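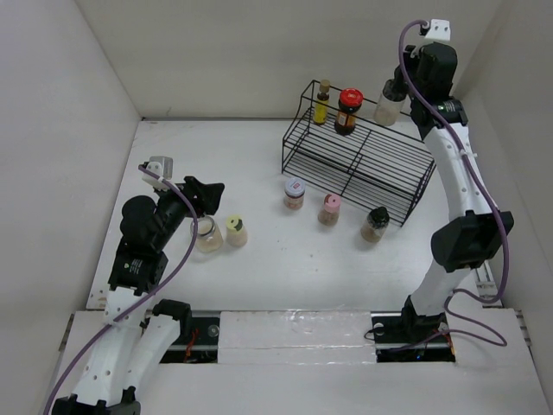 Todorova

Hudmont Coaching Certificate, Unit 5: Pacing the 3,000 m
Revised August 2025

1. Scope
This handout covers even pacing on a flat 400 m track. Steeplechase is treated separately in the October session. Bring a stopwatch and the Buvis lap sheet to the practical.

2. Terms
Split: time for one section of the race.
Cumulative time: time from the gun to a given mark.
Even pace: every section of equal length is run in the same time.
Negative split: the second half is faster than the first.
Drift: the difference between the target split and the actual split. Positive drift means the runner is slow.

3. Where the laps fall
The race is seven and a half laps. The start is 200 m before the finish line, measured in the running direction, so the runner first crosses the finish line at 200 m and then has seven full laps left. A common mistake is to compare the reading at that first crossing with a full-lap target. Write the 200 m target on the sheet before the race.

4. Worked case
The target pace is 109 seconds per 500 m.
Per 100 m: 21.8 s
First 200 m: 43.6 s
Full lap: 87.2 s
1,000 m: 3:38
2,000 m: 7:16
Finish: 10:54
Carry tenths through the whole table and round only when calling times aloud. Rounding each lap down to 87 and then adding gives an error of 1.4 s over the seven laps.

5. Drift
Drift on a single lap tells you little. A runner boxed in on the bend may lose a second and get it back on the next straight. Record cumulative drift at each crossing and look at the direction it takes over three laps. If it grows steadily from the third lap on, the opening pace was probably too fast for the runner's present fitness — check the first 200 m split before anything else.
Drift from running wide is a different case. A runner who stays in the middle of lane 2 covers more ground than the lap distance, and the sheet will show slow laps at a correct speed. Note the lane in the margin.

6. Practice session
5 x 500 m at target pace, with a 200 m jog between. Start every repeat from the same mark. The runner does not wear a watch and gets one call, at 200 m. After each repeat the runner guesses the time before hearing it. Log the guess and the reading in separate columns.
Stop the session if two repeats in a row miss the target by more than three seconds in the same direction.

7. For the next meeting
Complete the split table for the Trodport meet results, column C. Add cumulative drift against a target of 10:54, and mark the lap where each runner's drift is greatest.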